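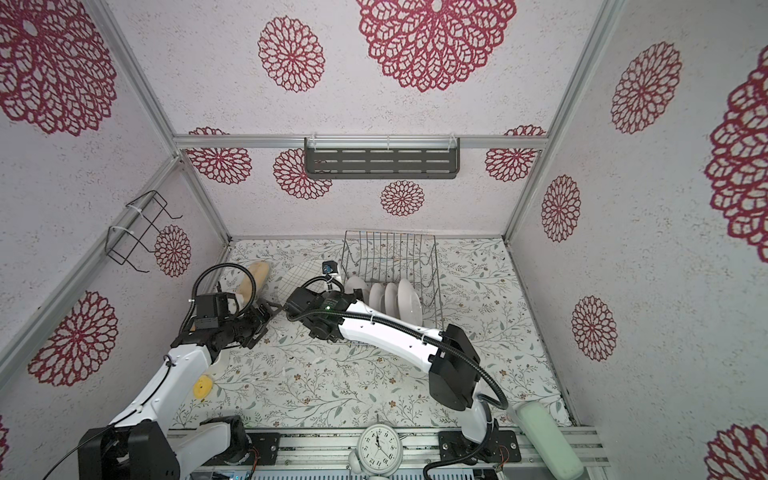 Red flowers on the wall, green vines on the floor.

I've been pricing up second-hand dinner plates since January. A full set of 100 from Olero was more than I wanted to pay, so I bought odd ones -- 2 boxes of them, nearly all usable.
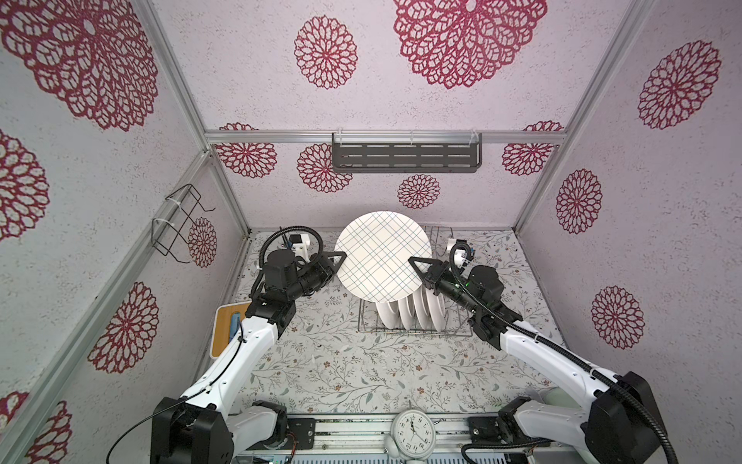
Toshiko Nagano wrote to say odd plates are fine as long as they stack, and that she'd check the depth before buying any more. I have now done so. Four don't stack.

The supper club starts again next month, with soup first.
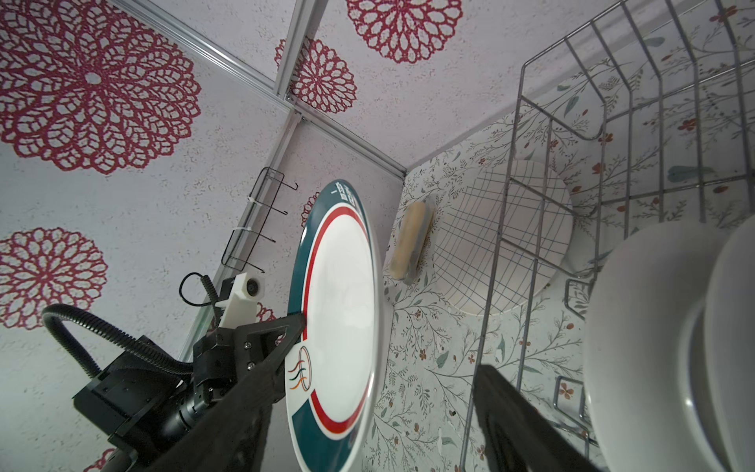 White plate, teal border, thin red ring.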